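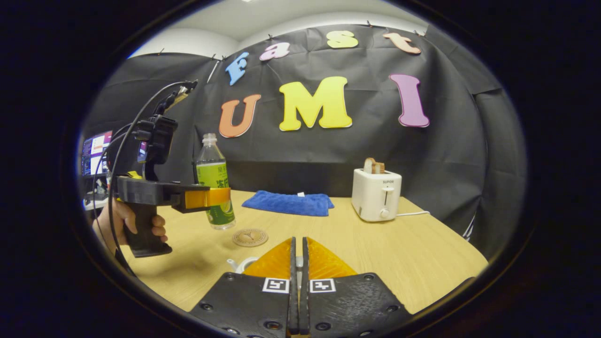

*Foam letters on black fabric, top row on an arc, bottom row in capitals.*

**Cloth behind the table: worth it or not?**

**pinkshears_dolo** wrote:

Okay, I have my first indoor market in December (the Dolo hall, if anyone's done it) and I'm going around in circles on what goes behind me. I sell hand-dyed yarn, mostly loud colors. Everyone near me seems to have a printed vinyl banner and I kind of hate them? I love the look of bright letters on plain black cloth, but my sister says it'll look like a kindergarten bulletin board. I have a 10 foot space, one table, and not much money left after buying wool. Talk me into it or out of it!

---

**Marrow_and_Moss** wrote:

Out of it, sorry. I did cut-out letters for two seasons and they curled, they fell off, and one time I spent a whole morning as "OAP BY THE BAR" with my S down behind a radiator. I bought a banner from a print shop and it rolls up and lives in the trunk. Done.

---

**ehsan.k** wrote:

I'm going to disagree with Moss here. Banners are great outdoors. Indoors they shine like crazy under those overhead lights and half the time people can't read them anyway. Black cloth is your friend with bright yarn, it makes the colors pop and hides the stack of tubs behind you.

What matters more is weight. Thin polyester shows every crease and you can see the wall through it. Get something heavier, wash it once, and don't fold it, roll it on a tube.

Ehsan Kiani, Rostis Pottery (yes I sign everything, old habit)

---

**pinkshears_dolo** wrote:

Rolling it on a tube, why did I never think of that. My tablecloth looks like a road map every single time.

Moss I am so sorry but OAP BY THE BAR made me laugh out loud on the bus.

---

**Marrow_and_Moss** wrote:

Go ahead, everybody did. People took photos.

Still say banner. She's got one table and she's new, she doesn't need another thing to fuss with at 6 in the morning.

---

**tallgrass_jen** wrote:

Can I be the annoying one and say neither? I've sold at the Jibrin spring fair for 4 years and I don't think one customer has ever read my sign. They look at the table. I put my money into height, so crates, a ladder rack, a couple of pegboards that stand up on their own. Yarn laid flat on a table looks like laundry. Yarn hanging at eye level sells, and the stuff up high went first every time I bothered to keep notes.

---

**ehsan.k** wrote:

Jen, that works when you're already known there. New people need a name folks can remember so they can find you again after lunch. I agree on the height, though, I wouldn't skip that to pay for a sign.

---

**tallgrass_jen** wrote:

Fair. Put the name on the labels too then, in big type. I ordered 1,000 little kraft tags the first year and I'm still using them up.

---

**vostov_candles** wrote:

Check the hall rules before you buy anything! The Vostov winter market wanted flame-retardant fabric with the tag still on it, and they did come around and look. I'd cut mine off. Had to take the whole thing down and borrow a bedspread frame from the quilt lady, so my candles spent the day in front of bare wall. Sold fine, for what it's worth.

---

**pinkshears_dolo** wrote:

Just emailed the Dolo people about the fabric thing, thank you, I had no idea.

So right now I'm at heavy black cloth, short name in big letters, and a ladder rack if my dad will part with his. Does anybody have opinions on pricing skeins one by one or just putting up one board? Feels like that could be its own fight.

---

**Marrow_and_Moss** wrote:

One board. And make your letters fat, so you can find them behind the radiator.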